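4/15/20

Up at 6:10. Rain until lunch, then gray. Oatmeal again because we're out of eggs and I don't want to go to the store before Friday.

Worked on the family papers most of the morning. The box from Aunt Jolanta's closet is mostly in order now. I had been putting the letters in by date, but half of them have no date, so I switched to sorting by who wrote them. Hanna Duda wrote the most. Her handwriting gets worse as she gets older and by the end I can only read one word in three. She uses the backs of seed receipts and never starts a new page if there is a margin left.

Found the letter about the house in Cilwood. I always heard that my grandfather bought it outright, but Hanna says he paid 402 dollars down and owed the rest to a man named Kołodziej, who also ran the hardware store. She did not like Kołodziej. She says he charged for delivery and then left the lumber at the bottom of the hill. There's a second sheet with the full amount, 2908, underlined twice. No idea if that includes the interest. I put both sheets in a sleeve and labeled it.

Jolanta Walczak called at ten. She wanted to know if I'd found the baptism certificate. I have not. She is sure it was in the blue folder and I've been through the blue folder twice. It has tax forms in it and a warranty for a washing machine. I told her I'd look behind the photo albums. She talked for a while about her knee and the appointment that got moved to June. They won't say which week in June.

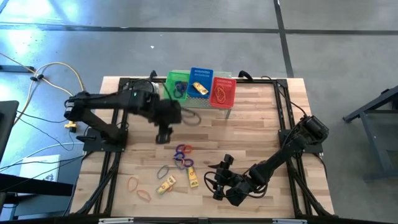
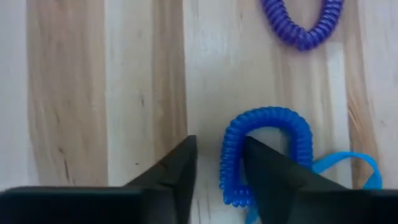
The wood tabletop is in all three.
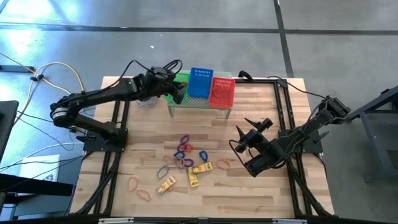

After the call I tried the scanner. It jams on anything thinner than regular paper, and everything Hanna wrote on is thinner than regular paper. I ended up putting each letter inside a clear sleeve and laying it flat on the glass, which leaves a shine down one side. Good enough to read. Got through the first bundle and quit when my back started up. The files are all named with the writer and a number, and I wrote the same number in pencil on the sleeve. If the computer dies I'll still have the pencil.

Soup for lunch. Walked to the end of Emard Street and back between showers. The Hendersons have their taxes sign still up from last year. Saw one other person, a man with a brown dog, and we each took a side of the road. He waved. The magnolia by the church is open and will be on the ground by the weekend if this keeps up.

Came back and looked behind the albums. No certificate. I did find an envelope of negatives and a postcard from 1958 with a picture of a lake, no message, only the address. The address is 522 and then a street name I can't make out, maybe Mill, maybe Hill. I checked it against Hanna's return addresses and it doesn't match any of them. Put it in the pile for questions. The pile for questions is getting tall.

I should write down what I think I know before I mix it up. My grandfather came first, alone. Hanna came two years later with the boys. They rented over a bakery and then got the Cilwood house. The younger boy was sick the first winter and there was a doctor's bill, which she mentions in four different letters, so it must have been bad. After that she hardly writes about money at all until the roof.

Paid the electric. Tried to pay the water and the site was down. Ordered another box of sleeves, pack of 1000, which ought to last me the rest of my life.

Leftover chicken and rice. Called Jolanta back to say no luck with the albums. She now thinks it might be in her own cedar chest. She's going to look tomorrow.

Bed by ten. Need to find the good pencil sharpener.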